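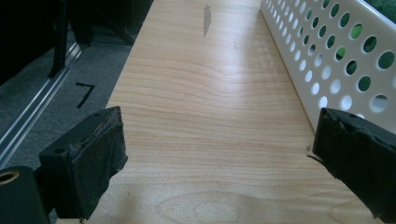 Garantie vingt-cinq ans, mon œil

J'ai fini par lire les conditions de garantie du plan de travail Bellamy. En entier, un soir de juin, avec un café trop fort et une mauvaise foi que j'assume. On me l'avait vendu comme « garanti vingt-cinq ans ». Le vendeur de chez Modiner l'a répété trois fois, avec l'assurance de quelqu'un qui ne sera plus dans le magasin à l'échéance.

La garantie couvre les défauts de fabrication. Très bien. Elle ne couvre ni les taches, ni les rayures, ni les variations de teinte, ni les déformations liées à l'humidité, « y compris en usage domestique normal ». Je me demande ce qui reste. Une cuisine sans humidité, j'aimerais qu'on me la montre. Il faut en plus prouver que l'huile d'entretien a été appliquée deux fois par an, factures à l'appui, et que cette huile est de la marque maison. Le bidon coûte 20 euros, faites le calcul sur la durée.

Le plateau, lui, m'a coûté 689 euros, auxquels se sont ajoutés 242 euros de pose. J'aurais pu poser moi-même, sauf que la pose par un particulier annule tout. C'est écrit en page sept, dans un corps de texte que mes lunettes n'aiment pas.

Je ne crie pas à l'arnaque. Tout est légal, tout est écrit, et le plateau est plutôt joli. Mais je voudrais qu'on m'explique à quoi sert une promesse aussi longue quand elle rétrécit à chaque alinéa. J'ai ma petite idée : elle sert à faire paraître chère la concurrence. Chez Duto, même épaisseur, même essence d'après les étiquettes, garantie de deux ans et prix nettement plus bas. On hésite, on pense aux vingt-cinq ans, on signe. C'est ce que j'ai fait, et je me croyais méfiant.

J'ai écrit au service client. La réponse est arrivée assez vite, je le reconnais : un texte type de 2000 caractères au moins, qui me remerciait de ma confiance et me renvoyait aux conditions générales. Celles que je citais dans mon message, avec les numéros de page.

On me dira qu'un bois huilé, ça vit, ça se patine, que c'est même pour cela qu'on l'achète. Peut-être. Mais alors qu'on vende de la patine, et qu'on laisse les chiffres tranquilles.

Pour les étagères du couloir, je regarde du côté de Tustwood, qui annonce cette fois une garantie « à vie ». La vie de qui, le site ne le précise pas. J'ai demandé le document complet avant de commander et j'attends toujours.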